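Ticket: Receipt printer at Brurano front counter drops off the network
Status: Resolved
Opened: Oct 30, 2025
Product: Viler print service

Reported problem
The counter printer stops taking jobs from the Viler order screen after the shop has been quiet for a while. Orders sit in the queue as "pending" and then all come out together when the printer is switched off and on. The kitchen printer is on the same switch and has no trouble.

First checks
Paper, cover and cable are fine. The self-test page prints and shows a valid address. Ping from the order terminal works right after a restart. After 30 minutes with no orders it times out.

Swapped the network cable with the one from the kitchen printer. No change. The fault stayed with the counter printer, so the cable and the switch port are ruled out.

Log from the print service
Connection opened, job sent, OK.
Idle timer started, 600 seconds.
Connection closed by host.
Retry 1 of 4, no response.
Retry 4 of 4, no response. Job held.

The service closes its connection after 600 seconds, as it should. The printer then fails to answer the next request. Power saving was the first suspect. It was set to "deep" on this unit and "off" on the kitchen one. 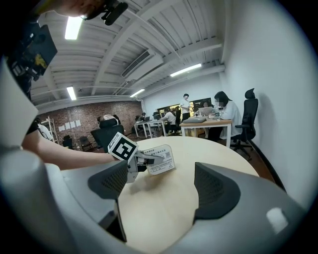

Turned power saving off from the printer's web page and saved. The setting went back to "deep" after a restart. Tried twice with the same result. The firmware on this unit is version 44, and the Dokik setup notes list that version as having a problem saving network and power settings.

Fix
1. Exported the current settings.
2. Updated the firmware over USB. The update over the network failed partway, so don't use it.
3. Set power saving to "off" again and restarted. The setting held.
4. Gave the printer a reserved address in the router.
5. Cleared the held jobs before reconnecting, to avoid printing old orders.

Follow-up
Left idle for more than 30 minutes, then sent a test order. It printed right away. Repeated after closing, same result.

The Thái branch has the same printer model and has not been checked yet. Opened a separate ticket for that one. Please leave the exported settings file in the shared folder until it is closed.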